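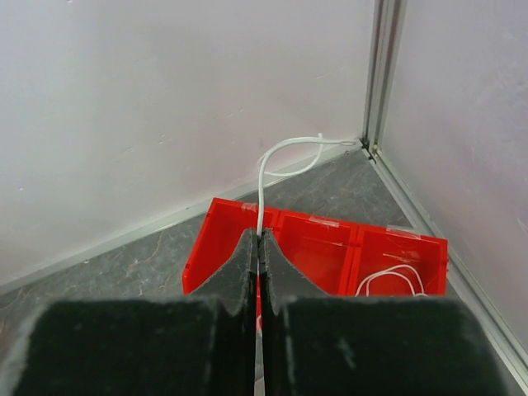
Cabos brancos são o pior caso de arrumação que tenho em casa. Os pretos distinguem-se pela espessura e pela ficha; os brancos, passados alguns meses na mesma gaveta, são todos iguais. Esta semana voltei a eles e fixei um método, que registo aqui sobretudo para uso próprio. O recipiente é um organizador baixo de plástico vermelho, com três compartimentos separados por divisórias verticais finas, pousado num fundo cinzento marmoreado. A cor ajuda: um cabo branco sobre vermelho vê-se de imediato, incluindo o troço que fica por cima do rebordo de trás e segue em S para fora do tabuleiro. É esse troço que interessa, porque um cabo meio dentro e meio fora prende-se na gaveta ao fechar.

Primeiro ponto: a curvatura. Um cabo guardado durante muito tempo ganha memória e tende a voltar à forma em que esteve. Se for enrolado apertado à volta da mão, fica com uma hélice que nunca mais assenta. O que faço agora é estendê-lo por completo numa superfície plana, deixá-lo uma noite assim e só depois enrolar, em voltas largas e sem torcer. Nos cabos mais compridos alterno uma volta por cima e uma por baixo, como se faz com os cabos de áudio. Demora mais, mas desenrola sem nós.

Segundo ponto: o diâmetro das voltas. Num tabuleiro raso não há altura para sobrepor, portanto o rolo tem de ser achatado. Fecho-o em oval, com o eixo maior paralelo às divisórias, e prendo-o ao meio com uma fita de velcro. Uso as da Nakpan, compradas numa embalagem de 50, da qual ainda tenho mais de metade. Já usei elásticos e não recomendo: com o tempo ressequem e colam-se ao revestimento, e nos cabos brancos deixam uma marca amarelada que não sai com álcool.

Terceiro ponto: a distribuição. Um compartimento para carregamento, um para dados, um para o que não sei classificar. Este último é o único com limite, que fixei em sete cabos. Quando entra o oitavo, sai um. A regra é arbitrária e funciona desde janeiro.

Quanto a etiquetas, experimentei três soluções. A fita de papel descola-se ao fim de poucas semanas. As bandeirolas autocolantes da Larnwood aguentam bem, mas são rígidas e prendem-se umas nas outras quando se puxa um cabo do meio. Fiquei com manga termorretrátil transparente por cima de uma tira impressa, junto à ficha. Escrevo apenas o tipo e o comprimento em centímetros. O aparelho a que o cabo pertencia não interessa, os aparelhos mudam.

Ainda sobre comprimentos: convém medir. Tinha dois cabos que julgava idênticos e que diferem em quase um palmo. Para o candeeiro da secretária isso decide se o fio passa por trás da perna da mesa ou fica esticado à frente. Meço de ponta a ponta, sem contar com as fichas, e arredondo para baixo.

O inventário está numa folha de cálculo antiga, a mesma onde tenho parafusos, buchas e ferragens, e que vai na linha 1.281. Os cabos começam na 945. Reconheço que é um exagero para uma gaveta, mas a pesquisa por comprimento já me poupou uma compra.

Limpeza: pano de microfibra ligeiramente humedecido, passado sempre no mesmo sentido, da ficha para o meio. O revestimento branco e liso agarra cotão e pó, sobretudo nas zonas em que houve fita-cola. Para resíduos de cola uso o removedor da Jidemum em muito pouca quantidade – em excesso deixa o plástico baço. O tabuleiro lava-se com água morna e detergente da loiça. As esquinas das divisórias acumulam sujidade e só lá chego com uma escova de dentes.

Falta resolver os transformadores, que não cabem num organizador desta altura. Por enquanto estão numa caixa Helley com tampa, na prateleira de baixo, cada um com o respetivo cabo enrolado ao lado e não à volta do corpo, para não forçar a saída do fio. Vou ver se arranjo divisórias à medida. As que encontrei à venda são demasiado altas para a prateleira e cortá-las a direito com serra de mão não me parece viável.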